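Home | Course notes | Timetable | Workshop rota | Contact

Amateur Rocketry, Week 4: Will It Fly Straight?

Right, last week ran over (my fault, I got carried away with nozzles), so I'm putting the stability material in these notes and we'll do the sums together in class.

Every rocket has two points you need to find before you let it anywhere near a launch rail. One is the centre of gravity, which you can get by balancing the loaded rocket on a ruler. Loaded means motor in, parachute packed, the lot! The other is the centre of pressure, where the air's sideways push effectively acts. You want the centre of pressure behind the centre of gravity, towards the fins, by at least one body diameter. I like a bit more than that, but go too far and the rocket turns into any breeze like a weathercock.

Yesenia Huaranga asked why we don't just bolt on enormous fins. Well, you can, but they're heavy and they sit right at the back, so they drag your centre of gravity the wrong way — and big thin fins can flutter at speed. A little weight in the nose is often the easier fix.

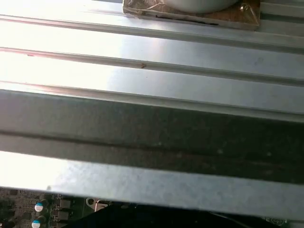
Ribbed galvanised sheet, close up.

Now, rail speed. Fins only work once there's enough air moving over them, so the rocket has to be going at a fair lick when it leaves the rail. For the Gemum kit we'll use 60 feet per second as our minimum. If your figure comes out lower, use a longer rail or a punchier motor, and check the centre of gravity again if you swap motors (they don't all weigh the same).

For the Mernton launch in March we're planning on around 2,000 feet, so please work out your drift as well. Take a steady wind of 10 miles an hour and assume the parachute opens at the top.

Bring your balance point, marked on the tube in pencil, and your fin measurements. Timothée Perrin has the spare rulers.

Related notes
Week 3: Nozzles and thrust curves
Week 2: Choosing a motor
Packing a parachute
Launch day checklist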